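I've spent a good part of my working life writing about machines that weld, and I wasn't prepared to grow this fond of one that fusses with a shirt on a hanger.

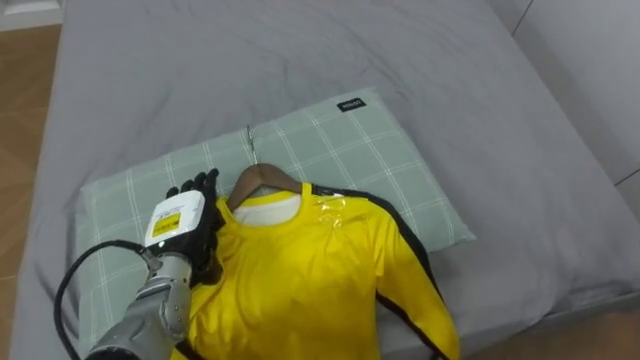
Brandora, the new wardrobe service from Guvimgate, costs $152 a month, setup included, and the company wants you to start with something simple (a long-sleeved top is fine).

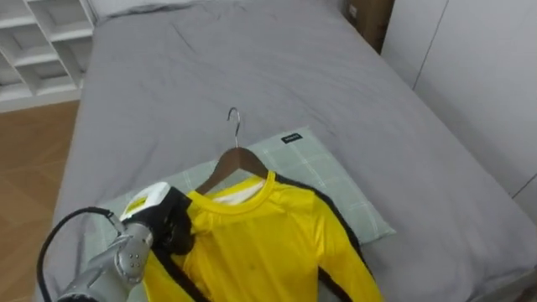 One subscriber, Pálfi, wrote to us that the price is steep but the support line picks up in seven minutes, even on weekends. 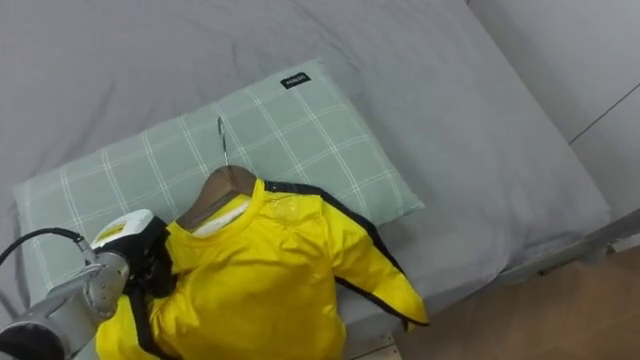

I'd still wait for the 52-week plan, due in February, before signing anything.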